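Open day at the Nedow crystallization plant

I went in May, mostly to see whether the new filtration line does what the brochure claims. Vornus says it recovers 80 percent of the salt from a brine in a single pass. That is a big number, and I wanted to see a balance sheet for it.

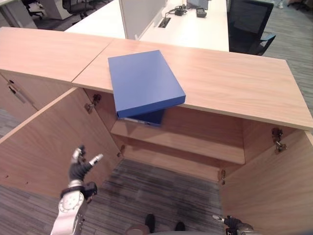 The filtration hall

Luana Mendonça led our group. She explained cake washing well, but when I asked how much mother liquor stays in the cake, she sent me to a poster. The poster had no units on its vertical axis. 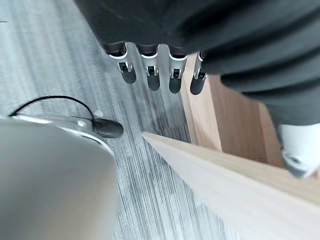
Robotic hand, fingers down.

The evaporator demo ran for 20 minutes. Lachlan MacLeish drew 2 samples, both from the same tap, and called the result repeatable. I would call it one sample poured twice. The Rilleo centrifuge next door was switched off, so its moisture figure of 5 percent has to be taken on trust.
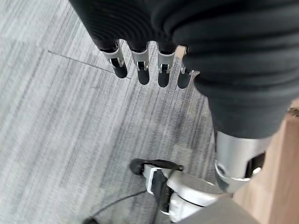

I did like the old Fakir settling tank, where you could watch the sludge line drop through the sight glass without anyone selling it to you. MacLeish promised to mail me the feed analysis for the brine. Without it the 80 percent means very little, as a clean feed would flatter any filter.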